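Slow hands make better teachers

By Nhung Chu

I have spent most of this year teaching robot arms to work on old desktop computers, and I have come to think that we are careless about who does the teaching. We argue about models and training time. We say very little about the person holding the controls, and that person decides more than the rest of us do. 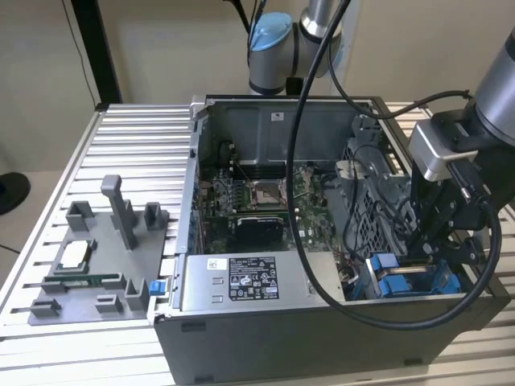
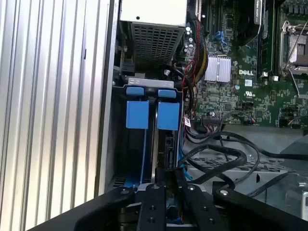 The open desktop computer used for the teaching work, with the gripper near the blue drive-carrier handles.

The method is simple to describe. Someone guides the arm by remote control, the movements are recorded with the camera views, and the robot learns from the recordings. Each recording is called a demonstration. Our set for the Pamo project has 145 of them, and I have watched every one, some of them several times over.

When we began, I asked for speed. Climard, the firm that pays for the work, wanted a large set by May, and a fast operator gives you more recordings in a morning. Žydrūnas Kuusk was our fastest. He had good hands and he knew the inside of a computer well. He also took short cuts that made sense to him and to no one else. He would come at a drive handle from the left one time and from above the next, depending on how the last attempt had gone. A person watching would call that skill. The robot, when trained on it, hesitated between the two and often stopped short of the handle.

Maarja Rätsep was slower, and at first I thought this was a problem. She brought the gripper to the same place every time, waited there a moment, then closed it. If she missed, she backed out and started the approach again. We trained one version on 80 of her recordings alone and it did better than the version trained on everything. I had been ready to replace her with a second fast operator.

I don't think the lesson is that slow people are good and quick people are bad. Žydrūnas changed how he worked once he had seen what the robot made of it, and his later recordings are among our best. But he had to be shown, and that took an afternoon of sitting together in front of the screen. In most places I know of, operators never see the result. They are paid by the recording, they hand it over and they go home. I think this is wrong, and I think it is wasteful as well.

There is an argument on the other side, and Baiba Kalniņš at Zirkum has put it to me more than once. She says that variety is what a robot needs. If every demonstration looks the same, the robot will fail the first time a cable hangs in a different place. She is right about cables. Where I disagree is over who should supply the variety. Move the computer a little, change the lighting, put in another model of case. Let the person doing the teaching stay steady while the work around them changes.

The other thing I would ask for is that mistakes are kept. Our early rule was to delete any recording with a slip in it. We lost a good many that way, and with them every example of how to recover from a bad grip. Now we keep them and mark where the slip happened. It adds 2 minutes to each one and the operators complained for a week.

Operators should also have their names on the work. Ours are listed in the project notes next to the engineers, and I would like to see the same done elsewhere.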